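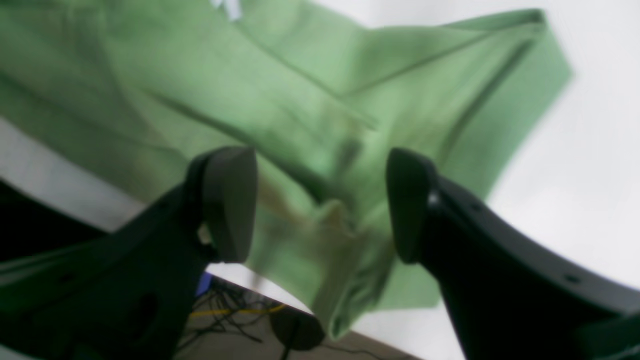 Posted by Tsz-kin Tu, Residents' Forum moderator, Siu Court
Topic: Shared laundry room - proposed changes to booking and charges
Replies: 6

Residents are invited to comment on the proposals below before the management meeting in January. The laundry room serves 64 flats and the present booking sheet has been in use for many years. It is proposed that:

Bookings move to the Plullent online system, in slots of 90 minutes.
The last slot of the evening end at 9 pm.
Items left in a machine after the end of a slot may be removed by the next user and placed on the folding table.

Comments should be kept to the subject of the proposals.

Yuk-lan Sin wrote:
I support the first two proposals. I do not support the third as drafted. Residents should not be required to handle one another's clothing, and there is no provision for items which are damaged in the process. A cotton shirt taken out of the machine and left in a heap will need to be washed or pressed again. I would ask that a period of grace be added, and that 19 minutes, as suggested on the last occasion, be rounded to a figure people can remember.

Zarkodness wrote:
I must disagree with the previous comment. On Friday I waited most of an hour for a machine that had finished its cycle before I came downstairs. A period of grace only moves the problem along. Those who book a slot should be present at the end of it.

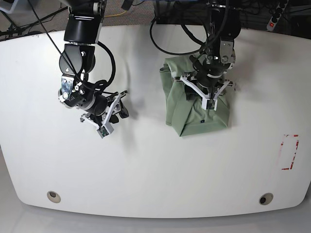

Folding table and care of items

Tsz-kin Tu (moderator) wrote:
Several comments have been received by letter on this point and I have set it under its own heading. The draft will be amended to state that removed items are to be laid flat where possible and that coloured items are to be kept apart from whites. The proposal does not make any resident liable for creasing.

Sendier wrote:
The amendment is welcome, but the table is too small for its purpose if two loads are waiting. May I ask whether baskets have been considered? I obtained a price for stackable ones last year and the total was 99 pounds. The quotation can be sent to the office on request.

Yuk-lan Sin wrote:
Baskets would meet my objection in large part. I should still prefer ten minutes' grace. Not every resident can manage the stairs quickly, and the lift was out of service twice in the autumn.

Zarkodness wrote:
I can accept ten minutes if it is written on the notice and applied to all. I remain opposed to the 9 pm finish - those of us on late shifts have no other time to wash.

Tsz-kin Tu (moderator) wrote:
Both points are noted. The baskets and the ten-minute period will be put to the meeting as a single item, and the closing time will be taken separately. Residents without access to the forum may leave written comments at the office.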